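I've been working through the Geveck safe-practice kit for home robots since January, and I have to say I've grown very fond of it! It's a ring-bound handbook, a set of checklists and a pack of practice rooms you load into your simulator, all written by Tarmo Jankauskaitė, who has a lovely patient way of explaining why a rule exists before asking you to follow it.

The chapter on doors won me over. You set your keep-out zone by the full swing of the door, even if it's standing open when you start, and the arm slows down well before it gets there. I'd been pretty casual about that (I suspect plenty of us are), and I changed my own settings the same evening.

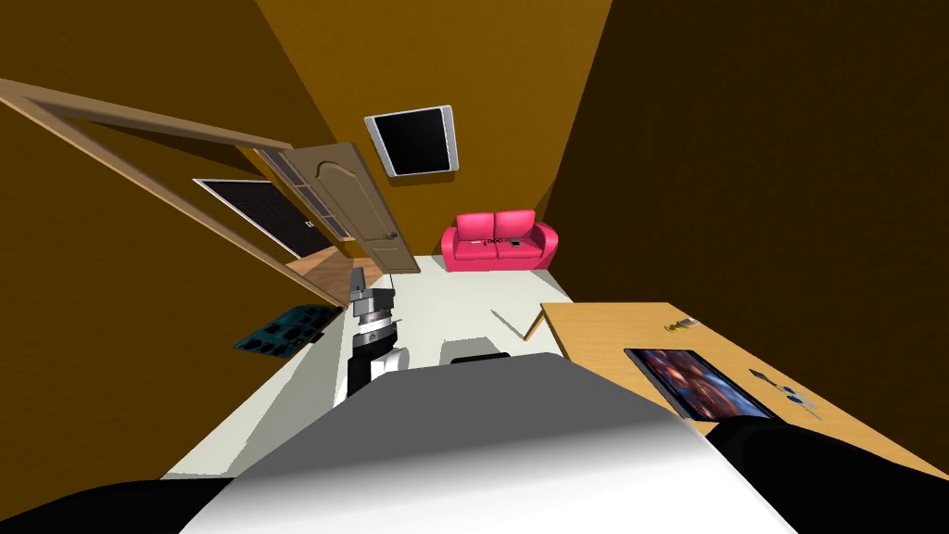
The clutter rules are nearly as good. Anything lying on the floor gets logged before the base moves, and scissors or other sharp things get their own line on the sheet, with a person signing off before the gripper goes near them. The kit wants 20 clean runs in a row before you move on to a real room, and yes, one bump sends you back to zero, which I grumbled about more than once.

My gripes are small. The index is thin, the speed tables are tucked away at the back, and the log sheets ran out on me after almost 100 runs, so print extras. I'd still buy it again, and my copy already has coffee on it.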